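**MIDI clock drifts when I chain the sequencer through the drum machine**

Posted in: Sync, clock and timing

**Maham Janjua**

I have a small setup and I can't get it to stay in time. The gear is a Graltton step sequencer, a Zisora drum machine, an analog monosynth with a clock input but no MIDI, and a computer that I record into through a USB interface.

The computer is the master. MIDI clock goes out of the interface to the drum machine, then from the drum machine's thru port to the sequencer. The sequencer sends one analog clock pulse per step to the monosynth. When I press play on the computer everything starts, and for the first few bars it sounds fine. After that the monosynth line feels late against the drums. Sometimes it gets better for a bar and then gets worse again.

I recorded the drums and the synth on separate tracks and zoomed in. At the start the synth is 9 ms behind the drums. By the end of a long take it is up to 17 ms, and it moves back and forth in between. I can hear it on short sounds. On pads it doesn't matter.

Things I have tried:

- New MIDI cables, short ones.
- Swapping the order, so the sequencer is first and the drum machine second. The lateness moved but didn't go away.
- Setting a negative offset on the MIDI clock in the recording software. This fixes the start of the take but not the wandering.
- Turning off the Wi-Fi and closing the browser.

Audio buffer is 256 samples. The tempo is fixed. I'm not using swing on anything.

I have seen people recommend a dedicated clock box, and the Cao one would cost me 285 used. I would like to know if that will fix it before I spend the money. I would also like to know if the thru port is the problem, because if it is, a cheap thru box would be enough.

Edit: someone messaged to ask what the thru port is set to. It's a combined out/thru and there's a menu setting. Mine says "Out + Thru."

---

**Čestmír Bartoš**

Computer clock is always bad. Get the box.

---

**Oľga Kuruc**

You have two separate problems, and it helps to take them one at a time.

The first is a fixed delay. Every device takes a little time to receive a clock message and do something with it. Your synth sits at the end of a chain of three, so it will be late by some amount no matter what. A fixed delay is easy to deal with. You move the recorded track, or you use the offset in the software, which you have already found.

The second is jitter, the movement from 9 to 17. No offset will fix that. It can come from the computer, from the "Out + Thru" setting, or from the sequencer.

Start with the port setting. A real hardware thru passes the incoming signal on with almost no delay. A combined out/thru has to merge what comes in with what the machine itself is sending. If the drum machine also sends notes when its pads or steps fire, the clock messages wait their turn behind the notes. A note message is three bytes and takes close to a millisecond to send over a standard MIDI cable. If four drums hit on the same step, the clock behind them is several milliseconds late, and on the next step with only one drum it isn't. That would match what you describe, where it gets better for a bar and then worse again.

So do this first:

1. On the Zisora, set the port to thru only. If there is no such option, leave it as it is and turn off note transmit on every drum track.
2. On the computer, make sure you aren't sending notes or controllers out of the same MIDI port as the clock.
3. Turn off active sensing if the drum machine has a setting for it. It's a small amount of data but you don't need it.
4. Record the same pattern again, same tempo, and measure at the start, the middle and the end.

If the numbers stop moving, you're done and you owe nothing to anybody. Put the offset back in and carry on.

If they still move, take the drum machine out of the chain altogether. Plug the interface straight into the sequencer and record the monosynth against a click that is printed as audio in the software. You are then only testing the computer and the sequencer. If it still wanders, swap the sequencer for the drum machine and do it again with a rim shot or some other short sound. Whichever device wanders less is the one that handles incoming clock better.

About the USB interface. Some of them time MIDI very well and some of them don't. If yours is plugged into a hub, take it out of the hub. If it shares a hub with a keyboard and a mouse, certainly take it out. The audio buffer can matter too, since a few programs tie their MIDI clock output to it. Try 128 and 64 and see if the spread changes. At 256 samples and 44.1 kHz one buffer is 5.8 ms, so it's not a small number next to what you're measuring.

One more possibility. You could make the sequencer the master and have the computer record without syncing to anything. Set the same tempo in the software, press record, press play on the sequencer, and line up the first hit afterward. Lots of people work this way. You lose the ability to punch in later at an exact spot, but the hardware will be tight with itself.

---

**Maham Janjua**

Thank you. Note transmit was on for all tracks and I had no idea. With it off the synth now goes between 8 and 11 ms, so most of the movement was that. I can still see a bit left. I'll try the buffer next and the direct connection after.

---

**Bořivoj Kubíček**

Oľga's answer covers the main part and I'd mark it as the solution. I'm adding this for the bit that is left, and for the question about the clock box.

There are several kinds of clock box and they get mixed up in these threads. One kind takes MIDI clock in from the computer and copies it to several outputs. That's a thru box with a nicer case, and it won't remove any jitter that is already there. Another kind takes an audio track from the computer, normally a pulse on every sixteenth or on every MIDI tick, and makes the clock from that. The audio output on your interface runs at a steady sample rate, so the pulses leave exactly where the software put them. That kind does fix computer jitter. I can't tell you which kind the Cao is, as there have been a few models. Read the manual before you buy and look for an audio input on the back. If there's only MIDI and USB on it, ask the seller.

You may not need to buy anything, though. Your monosynth has an analog clock input. If your interface has a spare line output, you can send the pulse straight to the synth:

- Make an audio track in the software and fill it with short clicks, one per step. A single square pulse of 5 ms works better than a drum sample.
- Route that track only to the spare output. Keep all effects off it.
- Use a mono cable. Check if your output is balanced, and if it is, look in the interface manual for how to connect it to an unbalanced input.
- Start with the level down and bring it up until the synth steps reliably. Some synths want 5 volts and many interfaces can't reach that. If it skips steps at full level, your interface isn't hot enough and you'll need a small booster.

I did this for a couple of years with a synth much like yours. It stepped every time at full output and sometimes missed one if I backed it off.

On the computer side, I went through a lot of this last May when I moved my studio machine to new parts. The old one had a front USB port that I used for the MIDI interface, and the clock coming out of it was visibly worse than from the ports on the back of the motherboard. I measured 500 clock ticks from each with the same cable. The average was the same and the spread was much wider on the front. I never found out if it was the internal cable or the header. I just use the back ports now.
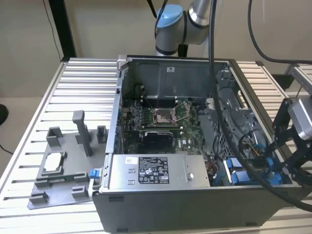 Power settings made a difference too. Set the power plan to high performance, and turn off USB selective suspend if you're on Windows. If the BIOS has options for processor sleep states, you can try turning off the deep ones, but write down what they were first. Do one change per test. If you change three things and it improves, you won't know which two you can put back.

For the measuring, don't trust your ear for anything under 5 ms or so. Record a short, bright sound with no attack time on the envelope. A filter that opens slowly will make the synth look late when it isn't. Set the amp attack to zero, open the filter all the way, and use the same note for the whole take. Some analog envelopes take a millisecond or two to open even at zero, and this adds to your fixed delay.

And check how your sequencer follows clock. Some sequencers react to each tick as it arrives. Others average the incoming tempo and run their own timer. The averaging kind is smoother but slow to catch up, so if the incoming clock speeds up and slows down a little, the sequencer lags behind it and you get a slow wander over several bars. The Graltton has a setting for this on the second page of the sync menu, at least on mine. It's called "follow" and the choices are direct and smooth. With a clean clock I would use direct. Mine came set to smooth.

With the 8 to 11 you have now, I would set that to direct, move the USB cable to a rear port if it isn't in one, and measure again. A spread of 1 or 2 ms is normal for MIDI gear and I would stop there.

---

**Maham Janjua**

Mine was on smooth as well. I changed it to direct and the spread is down to under 2 ms. The buffer made no difference in my software, so I left it at 256. I haven't tried the audio pulse because both extra outputs are going to my reverb, but I'll keep it in mind.

Not buying the clock box for now. Marking Oľga's answer as the solution. Bořivoj, does the direct setting save with the project on yours, or do you have to set it again after power off?

---

**Bořivoj Kubíček**

It's a global setting. It saves when you leave the menu with the Exit button. If you turn the unit off while you're still on the page, it goes back to what it was.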